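Print this page | E-mail this page

December 2023
By the evaluation lead, Murnport trial

Household and Shop-Floor Chores Trial: progress report to the Grillden fund

You asked for a shorter report than the one we sent in April, and for a plain answer on whether the shelf-tidying and kitchen tasks will be ready to show in a working store by the end of the grant. My answer is no for the kitchen tasks and probably not for the shelves.

The bench work has moved along. We're running the two-arm set-up most days and have logged 280 attempts at the basic sort-and-place task since the last report. Of those, 62 were finished without a person stepping in. I've counted an attempt as finished only when every piece ended up where the task sheet said, which is stricter than the rule Cirier used in its own write-up. Under their rule a piece nudged into place by accident counts, and our figure would look a good deal healthier. I don't think the fund should be paying for that kind of healthy.

Most of the failures are dull ones. Pieces that touch each other are the worst. A person clearing a counter slides a finger between two jars without thinking about it, and the arm has to be told, in effect, that there are two jars. We've spent the better part of the spring on this and I can't say that we've cracked it.

We are also still working with blocks. The proposal had us on mugs, folded tea towels and tinned goods by now. I pushed that back, and I'd do so again. When a job as simple as handling a red cube with a green one right up against it gives this much trouble, moving on to tea towels would only give us failures we couldn't explain.

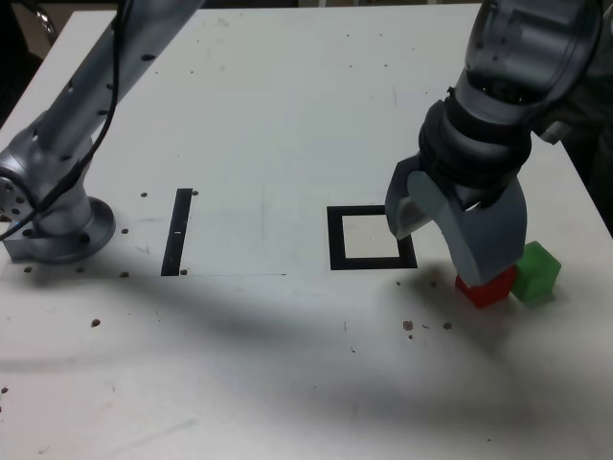 Cirier takes the opposite view, and asked that it be put in this report. Lazarević writes that blocks teach the system about blocks, that the towels should have gone on the bench in April, and that a year of tidy results on the wrong objects will be worth less to a shopkeeper than a month of messy results on the right ones.

There's something in that. I have agreed to a limited go at tinned goods over the next stage, nine tins of the same size to start with, and labels facing any which way. Towels stay off the list until the tins are dealt with.

On the shop-floor side, the Murnport store has given us an aisle after closing. We have used it on 11 evenings, only to measure shelf heights and check the lighting. No arm has been installed there. The staff were polite about it, but one of the night fillers can face up a full bay in the time it takes us to calibrate, and I had no good reply to that.

Spending is on budget, apart from replacement finger pads, which wear faster than the supplier's schedule allows for. I'd like to move about a third of the travel line across to cover them.

Decisions needed from you:

- approval for the tinned goods stage in place of the kitchen demonstration
- the change to the travel line
- which rule for a finished attempt should be used in anything made public - ours or Cirier's

Please hold off on the press item until the third one is settled.

Contact the trial office | © Murnport trial | Back to top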